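Starting in the Middle

January 2021

Dilruba Bhuiyan keeps a list of the ways a robot arm can fail to open a drawer. It may stop short of the handle, or come down on top of it. It may grip the handle at one end and pull crooked until the fingers slide off. The failure she has spent most time on is a dull one, where the arm misses, closes its fingers on air, and then carries out the rest of the task as if the drawer were open.

"It pulls back, it moves to where the inside of the drawer ought to be, and it lets go of nothing," she says. "If you look at the training data, you can see why. We never showed it a miss."

Bhuiyan works at the Amarasinghe lab in Grukmont, where she studies how robots learn household tasks from human demonstrations. A person steers the arm through a task, the movements and camera views are recorded, and a model is trained to produce similar movements by itself. Most groups record each demonstration from a clean start to a clean finish. Her recent work with Hae-won Shin asks what happens if a large share of the recordings start somewhere else.

They call these recordings middle starts. The operator puts the arm in a bad or half-finished position before recording begins - beside the handle, or above an object with the fingers already closed - and then records only the way out of it. Most of them are short.

"The way out is the part we want," Shin says. "How you got into trouble doesn't matter, and you don't want the model to copy that. So we don't record it."

The comparison was kept simple. One model was trained on 100 full demonstrations of each task. The other was trained on 50 full demonstrations, with the rest of the recording time given over to middle starts. Both models had the same cameras, the same operators and the same number of recorded minutes. Bhuiyan insisted on the last point.

"If you give one model more data and it does better, you've learned that more data helps," she says. "We knew that."

There were 2 tasks. In the first, the arm had to open a drawer by its handle. In the second, it had to take a piece of play food out of a basket and put it down in the open part of the table. Other household objects stayed on the table for both, and the people running the tests moved them a little between attempts.
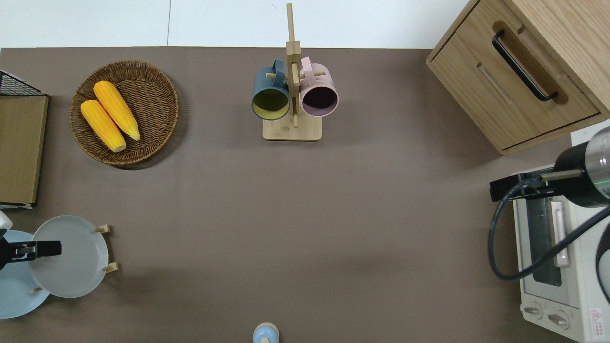
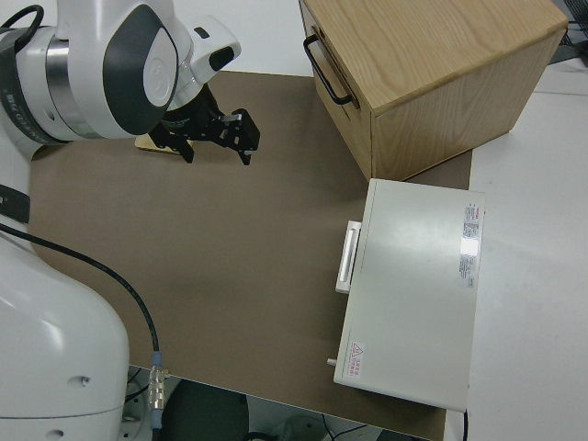
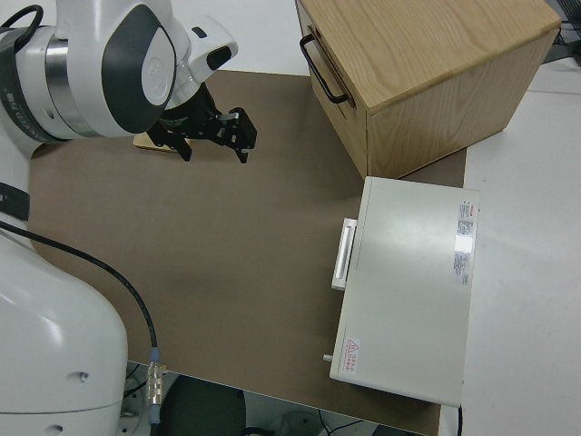 The work table, with the wooden cabinet and its black handle. Photos: Amarasinghe lab.

Each model then made 100 attempts at each task. On the drawer, the model trained with middle starts did clearly better, and most of the gain came from attempts in which the first grasp had missed. It would back off a short way, line up again and close the fingers a second time. The other model rarely did that.

The basket task gave a different answer. There the two models came out so close that Bhuiyan does not want to call it a difference in either direction. She thinks the full demonstrations already held enough variety, as the operators often had to adjust a grasp inside the basket while recording.

"They were fumbling, in a useful way," she says. "With the drawer they had gotten too good. Every recording was a nice straight line to the handle."

Shin is a little more cautious about the drawer result. The middle starts were chosen by people who had watched the earlier model fail, so they covered the failures the team already knew about. A new handle or a different cabinet might bring out others. The two have tried choosing the starting positions at random, using a planning tool from Dondwood called Pralline, but many of the positions it gave them were ones the arm would never reach in practice.

"You spend your afternoon teaching it to recover from things that don't happen," Shin says.

Asked what it is like to record this way, both of them bring up the operators. A full demonstration has a rhythm to it, and people settle into it. Middle starts break that up. The arm has to be placed, the recording started, a few seconds of motion captured, and then everything set up again. Operators got tired sooner and asked for more breaks. The time spent placing the arm was left out of the recording minutes, and Bhuiyan says that should be kept in mind by anyone who wants to use the method.

"The minutes on disk were equal. The hours in the room were not," she says. "We say so in the paper, and I'd like people to read that paragraph."

The next round of tests is planned for June. It will use several handles of different shapes, and the people choosing the starting positions will not have seen either model run. Bhuiyan also wants to try stopping the arm partway through its own failed attempts and having the operator take over from that point, which would do away with placing it by hand. Shin is writing the software for the handover now. The first version let go of the arm too suddenly, and it dropped a little each time before the operator had hold of it.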